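Category: Student Projects / Robotics Lab / Bench Support

Ticket: Left gripper opens late on narrow objects
Submitted by: Irina Radu, student team lead, Skeketti project
Assigned to: Helmut Görtz, laboratory instructor
Priority: Normal
Status: Resolved, monitoring

Initial report

During the February practice period, the Skeketti team noted that the left hand-held gripper was slow to report a fully open position. The operator released the trigger and the fingers opened, but the value recorded in Skema remained at 85 percent for a short interval. Segments affected in this way are rejected by the import check and cannot be counted toward the course requirement of 2,000 accepted demonstrations.

The right gripper did not show the fault. The team requests guidance before the next assessed session.

Response, H. Görtz, 9:40 a.m.

Please confirm the following before any parts are exchanged:

1. Both grippers were zeroed with the fingers fully open.
2. The cable from each gripper is seated at both ends and has slack when the arm is extended.
3. The firmware listed in Skema is the same for the left and right units.

Please also repeat the work with the usual items on the covered table, and attach views from both grippers and from the head camera.

Reply, I. Radu, 11:15 a.m.

Items 1 and 3 are confirmed. Regarding item 2, the left cable was seated but had been strapped close to the wrist. Sorin Căpraru served as operator for the repeat work. The requested views are attached.
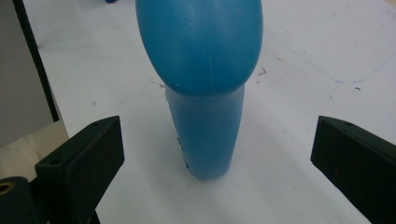
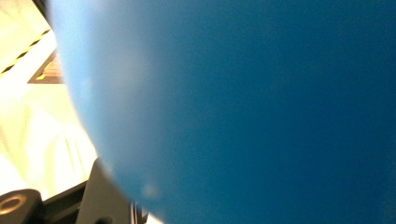
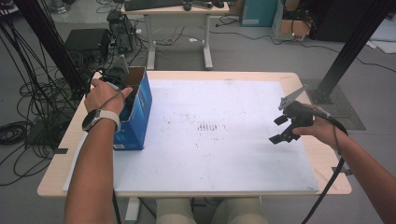 Attachments 1 and 2: gripper views, blue bottle and close blue surface. Attachment 3: head view, left gripper at the open box.

The late reading appeared in 20 segments of the repeat work, all on the left unit. It was more frequent when the operator reached into the box than when the gripper was used on the open part of the table.

Response, H. Görtz, 1:30 p.m.

Thank you for the attachments. The gripper views are usable for this purpose. Attachment 1 shows the fingers well apart with the bottle standing between them, and a recording made in that position should read fully open. Attachment 2 is too close to the object to judge the finger position and should not be used as a reference.

In Attachment 3 the left cable loops across the back of the hand and continues down the forearm. When the wrist bends over the edge of the box, a cable run of this kind may pull on the connector. The log supports this explanation, as each late reading coincides with a short gap in the data from the left unit.

Corrective action

The team is instructed to proceed as follows:

- Release the strap nearest the wrist and leave a loose loop behind the hand.
- Secure the cable at the forearm only.
- Zero the left gripper again and save the new values under the team profile.
- Record a short set with the box before resuming regular work.

The encoder is not to be opened by students. Should the fault return, the unit is to be handed to Ecaterina Dumitrescu for inspection.

Reply, I. Radu, 4:05 p.m.

The cable was rerouted as instructed and the gripper was zeroed. A short set with the box was recorded and passed the import check with no late readings. The rejected segments have been removed from the team folder and will be recorded again.

One related question remains. Žydrūnas Mockus asks whether the sample limit of 2,000 per file also applies to practice recordings, as two of the files were split on import.

Response, H. Görtz, 4:20 p.m.

The limit applies to all recordings, including practice. Split files are accepted, provided that both parts carry the same session name. The ticket will remain under observation until the team has completed its next assessed session.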